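**Duvamton handheld gripper pair — rental and purchase**

Updated Tue 5 May. Prices on request, write to Larasati Sitompul at the Lerov desk. Put "pair" in the subject line or it goes to the general pile.

What you get: 2 hand-held grippers, matched. Gray plastic body, V-shaped rubber jaw pads with a textured inner face, camera on the gripper looking out past the jaw. Fiducial marker plates, black and white, go on top. Cables, hard case, spare pads. Charger is seperate, ask.

Made for collecting manipulation data in real homes. Laundry, tidying, table clearing, shelves. One operator, one gripper in each hand, no arm to bolt down. If you already run the Teoh arm the jaws are the same shape, so recordings carry over without a fingertip swap.

Setup is quick. Charge both, seat the markers, run the sync check, go. First-timers should do the practice set in the Dotivow app before they book a location — we've had people skip it and lose a morning.

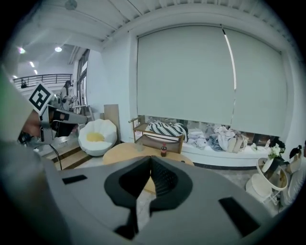
Soft goods are where the V notch earns its keep. Shirts, towels, throws — it takes a fold of fabric near the middle and holds without much squeeze. Thin glossy stuff is harder. Swap to the flat pads for paper and cards, they're in the case under the foam.

Bright windows: lock exposure before you start. Auto will hunt every time you turn toward the glass. Blinds down helps, room lights on helps more.

Keep the marker plates clean and fully visible to the other gripper at the start of each take. A thumb over the corner ruins the pose track. Cable goes down and behind the wrist, clip it to your sleeve if you're working near stairs or chair legs.

Changed since February:
- pads now rated for 1000 closes, was less
- new cable, softer jacket
- sync check no longer needs wifi
- case latch fixed (sorry)

Rental minimum is 9 days. Purchase has a 50% deposit, balance when it ships. Pads are a wear item and not covered, everything else is under the normal Lerov terms.

Not included: tripod, laptop, storage cards. Left-handed trigger is on order, email if you want to be on the list and we'll write when they come in.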